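Section 7. Setting Up the Book-Sorting Task on the Wistano Head Camera
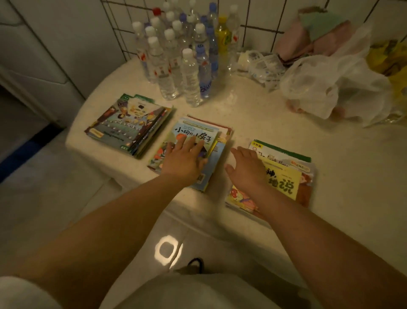

Tin-yau Tam objects that a cluttered counter is no place to set anything up, and that the bottles at the back should go before the camera is even switched on. Fulader's quick-start sheet agrees with him. We don't. A view tuned on a bare surface tends to fall apart the first time someone leaves the shopping out, and you will be back at step 1.

Before you start: charge the battery fully. The indicator shows full at 103 on the status page, which tells you how far to trust the indicator.

1. Lay the books out in separate stacks, covers up. Leave enough room for a hand to come down between them.

2. Put on the head mount and tighten the strap until it stops sliding. The Riltex pad is sold as self-adjusting. Check it by hand anyway.

3. Sit facing the counter and reach forward with both arms. Rest one hand flat on a stack and hold the other over the next one. Both hands and all the stacks must show on the monitor.

4. Tilt the camera down until the front edge of the counter is in view. Lock the hinge.

5. Hold still for 30 seconds while exposure settles. Pale counters and white tile push it dark, and the automatic setting is slow to notice.

6. Run the hand check. If it reports "good" with one hand in your lap, restart it. Version 7 does this often.

Note: Thin paperbacks slide. Square up the stack before each run and don't count on the planner to spot a crooked one.

Caution: Clear plastic bags and bottles can give false depth readings. Keep them behind the books, out of the reach path.

Caution: Do not loosen the hinge while the mount is being worn.

After 30 runs, repeat steps 4 to 6. The manual from Ait Brahim says the hinge holds its angle indefinitely. Ours has not.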